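Washing a wool pea coat at home – can it be done?

Posted in Clothing Care, December

I found the coat of my dreams at a thrift store, a navy Somance pea coat with a full lining and all its buttons! It smells like an attic, though, and the care tag has been snipped out. The cleaner near me wants 40 dollars, more than I paid for the coat. Has anyone washed one of these at home and lived to wear it?
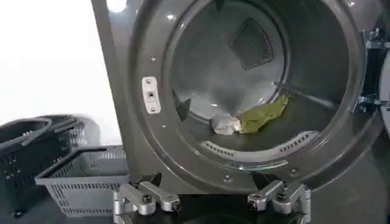

I should add that the lining feels like some kind of satin and there are light shoulder pads. I'm in no hurry, so slow methods are welcome.

Przemysław Wróbel
What a find – I love those coats! With the tag missing I'd leave water out of it. Hang it outside in the shade for a few days, brush it well with a clothes brush (always downward), then steam the lining side and let it air again. Shoulder pads can go lumpy when they get soaked, and wool and lining don't always shrink by the same amount.
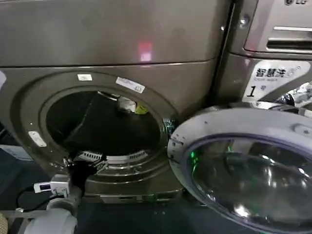 If the smell hangs on after that, mix plain vodka and water half and half, mist the lining lightly and hang it up again. Try a spot inside the hem first. It rescued my old Goicoechea overcoat, and I still wear that thing all winter!

pirov_fan
just pay the 40, a good coat is worth it

hemline60
Agree on the brushing. Cedar blocks in the pockets too, mine smells great now!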